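Equipment Planning Gallery: Robotic Handling Cells

The Semden Equipment Office has compiled this page for departments preparing requests for the coming budget round. Captions record points that have a bearing on cost. Requests close on a Friday in June and should be addressed to Tamara Harasym.

Bin handling, Bristance site
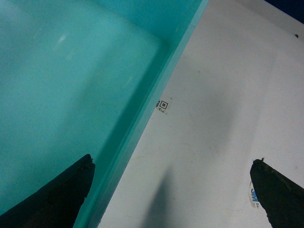 Gripper open at the side of a turquoise plastic bin. The small square marker sits on the white surface, close to the rim. Bins, markers and replacement fingers are to be entered as consumables – they are not covered by the capital allocation.

Budget lines for this cell

Gripper, with 2 spare sets of fingers: 3802
Work surface and fittings: 1532

Both figures exclude delivery. Departments wishing to share a cell should name one budget holder on the form. Orlando Cárdenas will advise on service agreements, and quotations from Dogbe and Atell may be consulted at the office on request.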